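Student team takes its grasping project into simulation

Jikthorpe Robotics Club, project notes
Posted 29 July 2023

The manipulation group at the Jikthorpe Robotics Club has spent most of its term on a single problem: getting a two-finger gripper to pick up objects that have no flat sides. Isauro Ventura leads the group. Teodoro Valdovinos, a second-year member, wrote most of the code that sets up the trials.

The group works in a simulator it calls Geltik, a set of scripts wrapped around an open physics engine. "We have one real arm and 9 members," Ventura said. "In simulation everybody can run trials on the same evening."

The object library holds 148 shapes. Boxes and cylinders were done first and are now used only to check that a new build behaves. The remaining shapes are irregular, with lobes, bumps and gaps between parts. Valdovinos said these are the ones that separate a good grasp planner from a poor one. "A box gives you two parallel faces. With a lobed shape, you can close on one lobe or across several, and the contact points are different every time you rotate it."

Each trial begins with the object placed between the open fingers, clear of both. The planner is given the pose, picks a closing width and a wrist angle, and the result is logged. A trial is scored as a hold if the object stays in the grip for the full lift.

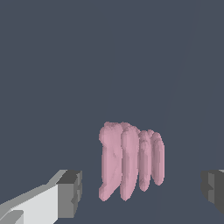
How does the group decide when a simulated grasp is ready to try on the real arm?

The planner has to hold the same object in three separate batches, each with a different friction setting. Ventura reviews the logs before anything is moved to the bench.

The group logged 1,532 trials in its first round and 2,606 in the second. Valdovinos said the larger second round came from a change to the reset routine, which had been reloading the whole model after each attempt. It now resets the pose only. "That was a fix of four lines. I should have looked at it in the first week."

Friction is still the weak point. The simulator treats each surface as uniform, and the rubber pads on the club's arm are not. Ventura wants the pads measured at several points and the values put into the model before the next round. Valdovinos would sooner randomize friction over a wider range and skip the measuring. They plan to run both methods on the same shapes in the Wornov build and compare the logs.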